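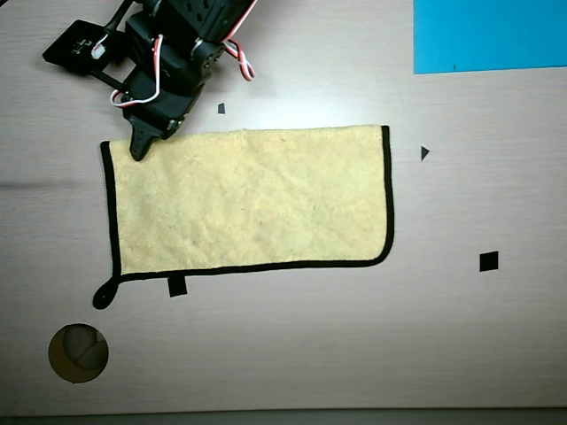
Yellow cloth with black edging and a hanging loop

How do you fold small cloths so they stay flat in a drawer?
Posted by Rekha Rajan

I bought a stack of these little yellow cleaning cloths from Lomdale in December and I love them! Fuzzy on top, black trim, a loop at one corner. My trouble is the drawer. I fold them in half, then in half again, and by evening the whole pile has sprung open and slid to the back. I've got 6 in there now and would happily own more if I could get the folding right. Does the trim make it harder? And do you use the loops or tuck them in?

Ildikó Jakab
Oh, I have so many opinions on this! Fold in thirds the long way first, never in half. Lay the cloth down with the long side toward you, smooth it from the middle out, then bring the bottom third up and the top third down over it. 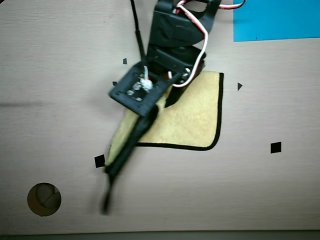 Go slowly with that first fold and line up the black edges before you press. The trim really helps, you can see right away if you've gone crooked. Then fold the strip in half and stand it on its side in the drawer, fold facing up. Mine live in an old shoe box lid (3 inches deep would be better, but it works). I leave the loop inside the last fold or it catches on everything.

Tharun Gowda
i just hang mine. thats what the loop is for

Indira Salian
Ildikó's way is great, I tried it this morning and my drawer looks wonderful! One thing to add: give each cloth a good shake first and then run your palm over it in one direction.

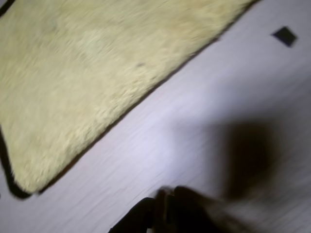 Fluffy cloths hold a lot of air, so press down firmly after every fold. Pick off any lint while you're at it. I also skip fabric softener, mine got slippery with it and wouldn't stay put. If the pile still flops, put a bookend behind it.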